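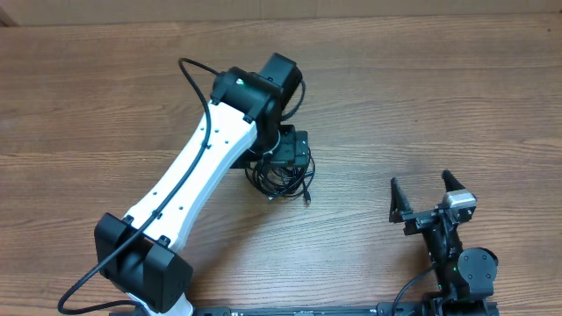
I moved to the apartment in Flerkville in October and the table came with me. It is the one large piece of furniture I own that I bought new, and I have now spent enough evenings working at it, and on it, to write down what I know.

The maker is Zomora, a small shop that sells through its own site. I paid $968 with delivery. The top is brown wood with a strong grain that runs the long way. I looked at a plainer table that cost a good deal less and decided against it, mainly on account of the grain. The finish is an oil finish, according to the care sheet, so it wants a fresh coat now and then.

I clean it with a barely damp cotton cloth and then a dry one. For the first few weeks I used a spray cleaner from the grocery store and it left streaks that showed up every time the light was on. Once I quit using the spray the streaks faded over a month or so. The care sheet had said not to use spray. I had not read the care sheet.

Glare is the other thing. My overhead light sits right over the middle of the table, and there is a whitish patch on the wood under it that moves when you move your head. I tried a warmer bulb and it made the patch yellow. A paper shade helped more, but I took it down again when I needed the light. If I were starting over I would put a lamp at each end and leave the middle alone. The pattern is best left of center, where the lines bend into a row of nested V shapes, and the glare kills exactly that kind of detail.

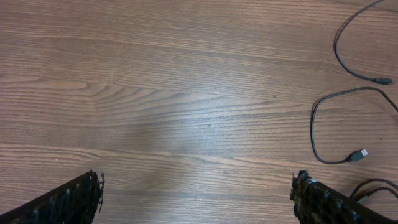 Cables

Most of what ends up on the table is cable. It is thin, it is black, and I have never once put it away the same way twice.

I used to keep it all in a shoebox. When I needed a cord I pulled on whatever end was showing and got five of them. After the move I emptied the box onto the table and went through it over two evenings. Anything I could not match to something I still owned went in a bag for the electronics drop-off behind the library. I kept 11 cords. That is more than I use, but two of them are spares and one is long enough to reach the hall outlet.

For the ones that stay in place, I use small clips. The clips I bought are from Trolex, the cheap black kind, and they come nine to a pack. One clip halfway along a run does most of the work. You want a bit of slack at any spot that bends, so leave a loop there and let it hang. I pulled my first few tight because it looked neater, and a plug worked itself out every couple of days until I let some cord back in.

I wrote a shorter version of this for the building newsletter, which ran it next to the recycling hours. A few neighbors asked for the rest, so the part they printed is below, the same as it appeared. 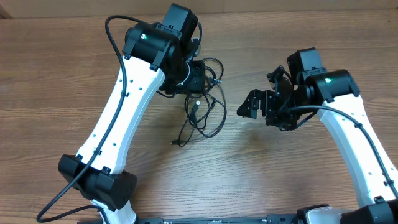

Issue 11, page 5

Before you buy anything for your cords, clear the table and lay every cord out flat. Unplug both ends. A cord with a plug still in the wall will pull everything else toward it.

Sort by what is on the end. Put the USB cords together and the power cords together. Length matters less than you would think.

Coil each one loosely, about as wide as your hand, and turn the cord a little between your fingers as you go so it lies flat. Do not wrap it around your elbow. Close it with a strip of hook-and-loop tape and put the tape near the plug.

Label the ones that look alike. Masking tape and a pen are fine.

That was the end of the newsletter piece. They cut a paragraph about trays, so I will put it back. I bought a shallow tray from Chou to keep the coiled cords in, and it is fine, but it is too shallow for anything with a power brick on it. The bricks live in a drawer now. The tray holds the thin cords and a tape measure.

What I still have not solved is the cord that is out because I am using it.

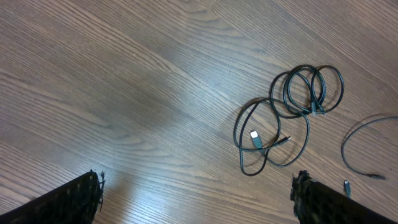 It gets coiled in a hurry, with the loops sliding over each other and the plug resting on top, and then it stays like that for a week. A strip of tape would fix it. The tape is in the tray, and the tray is across the room on the bookcase, so I am going to move the tray to the windowsill and see if that is close enough.

The next coat of oil is due in the spring. I will need everything off the table for a full day, and I plan to do the underside at the same time.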